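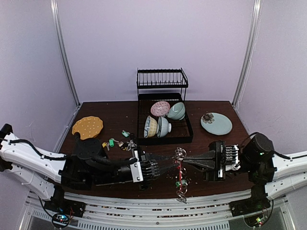
Two-arm kitchen bench, Dustmont site: dish rack, plates and keys on the tabletop, with a key bundle held between the two hands.

Kitchen bench tips: handling keys, racks and tableware near the arms
Dustmont Shared Workshop, Household Tasks Area
Revised 26/05/2021

These tips are issued to all persons who set, clear or clean the two-arm kitchen bench. They were revised following a fault in April, in which a ring of keys was pulled tight between the left and right hands and neither hand released. The left wrist stopped on overload. The right arm did not stop and continued to draw toward its own side until the operator used the emergency stop. One bowl was broken. No person was injured.

The fault record shows that the release command was sent to both hands and received by only one. The connector at the right-hand controller board had worked partly out of its socket. The arm's status light remained green throughout, and staff are reminded that a green light confirms power to the motor housing only.

Before starting
Press each connector on both corner boards home with a fingertip, power off. Loose wiring is to be tied back before the arms are enabled.
Check that the cable strapped along the upper link lies flat and does not lift when the arm is extended by hand.
Test the emergency stop once per session and initial the log. The bench had run 942 cycles since the last recorded test when the fault occurred. The limit is now 649.

Keys and key rings
Lanyards and cloth straps must be treated as snag hazards. A strap can wrap a finger joint and hold after the grip has opened. Where the task does not call for a strap, remove it.
Do not reach between the hands to free a caught bundle. Press the emergency stop, wait seven seconds for the brakes to set, then support the bundle from beneath with one hand while a second person opens the grip manually.
Single keys should be laid flat with the tags spread out. Return them to the hook board at the end of the session; a key left under a rack will tip it.

Dish rack and tableware
Stand the rack at the back of the table, against the wall. Confirm that all feet are in contact with the wood.
Bowls laid on their sides in the lower tray should rest against one another or against the wire. A bowl that rocks when touched should be reset.
Plates set directly on the table are to be kept clear of the path of both wrists. The wrist housing is bulkier than the hand and is the part most likely to strike a rim.
Chipped pieces are to be withdrawn at once. Glazed stoneware breaks into fine slivers which are difficult to see on dark timber.

Cleaning the tabletop
Crumbs and grit reduce the grip of the fingers and will in time enter the joints. Brush the surface toward the front with a soft brush, and collect the sweepings before they reach the ventilation panel. Do not use compressed air near the boards.
Wipe with a damp, well-wrung cloth. Spray cleaners are not permitted inside the enclosure.
After any breakage, vacuum the table and the rail base, then wipe twice with a disposable cloth.

Reporting
Record every unplanned stop, including those which clear without assistance. Quote form 1,215 and give the position of both hands at the time. Replacement connectors are held in the Hadgu cabinet.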